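2023年12月19日，小房间整理工作会议记录

**出席：** 唐婉婷（Wanting Tang）、Ettore Testa、Nives Lo Presti、Kulsoom Magsi
**请假：** Thomas Guerra
**记录：** Nives Lo Presti
**地点：** Stidmont 楼，104 室

## 1. 上次记录

上次的记录大家看过了，没有意见，通过。Kulsoom 提醒，八月决定的冰箱清理规则一直没有贴出来，这件事放到第3点一起讨论。

## 2. 白色书桌的位置

Ettore 问，书桌是不是可以搬到 116 室去。唐婉婷不同意，她认为书桌靠着墙放很合适，前边是弯的，人从旁边走过也不容易碰到。Kulsoom 也觉得应该留下，但是桌子和冰箱之间的距离要再量一次，她担心冰箱门开大的时候不方便。

讨论以后决定：书桌留在原来的地方。Ettore 负责量距离，并且检查桌脚和底座连接的地方是否牢固。

## 3. 冰箱和柜子里的东西

Nives 说明，现在的问题是大家放东西没有固定的地方。有的人把水果放在柜子里，有的人放在台面上，过几天就不知道是谁的。唐婉婷建议，柜子的隔板只放当天要用的小东西，台面尽量保持空的。

Ettore 觉得“当天”这个说法太严格，他有时候下午才来。最后改成“当天或者第二天中午以前”。
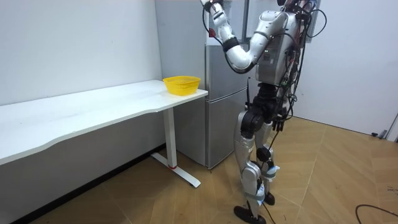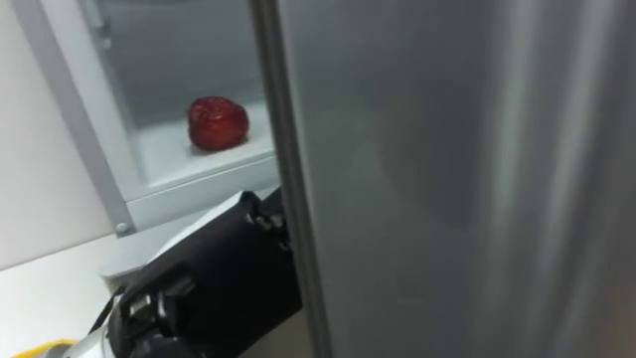
*图：小房间的书桌和冰箱（第一张）；柜内隔板上的红色小物（第二张）*

关于标签，Kulsoom 比较了 Zuccaro 和 Kirnari 两家的可擦标签。Kirnari 的便宜一点，但是她在家里用过，字很快就模糊了。大家同意买 Zuccaro 的，一包大约 21 欧元，从办公用品的钱里出。

通过的规则如下：

- 放进冰箱的食物要写名字和日期。
- 没有写名字的食物，每月 16 日清理。
- 隔板上的东西不要靠前边放，放在中间或者靠里。
- 用完以后请把冰箱门和柜门关好。

规则由唐婉婷打印，用中文和意大利文两种语言，贴在 104 室的门里面。

## 4. 墙面和台面的清洁

Dresto 公司送来了清洁服务的新报价。Nives 认为价格可以接受，可是报价里没有写清楚柜子里面是不是也包括在内。Ettore 说以前的清洁人员只擦外面，里面都是我们自己擦的。

这一点今天没有决定。Nives 先写邮件问 Dresto，得到答复以后转给所有人，也包括 Thomas。

唐婉婷另外提出，金属门面请不要用粗糙的海绵擦，容易留下痕迹。大家同意。

## 5. 其他

Thomas 请假以前留了一个问题：书桌上面能不能装一块小的软木板。Kulsoom 不反对，只是不希望在墙上打很多孔。等 Thomas 回来，请他自己说明尺寸，下次再讨论。

## 待办事项

| 事项 | 负责人 |
|---|---|
| 量书桌和冰箱的距离，检查桌脚 | Ettore Testa |
| 打印并张贴规则 | 唐婉婷 |
| 购买 Zuccaro 标签 | Kulsoom Magsi |
| 写邮件询问 Dresto | Nives Lo Presti |
| 软木板的尺寸 | Thomas Guerra |

下次开会的时间由 Nives 用邮件通知。对本记录如果有修改意见，请直接回复给她。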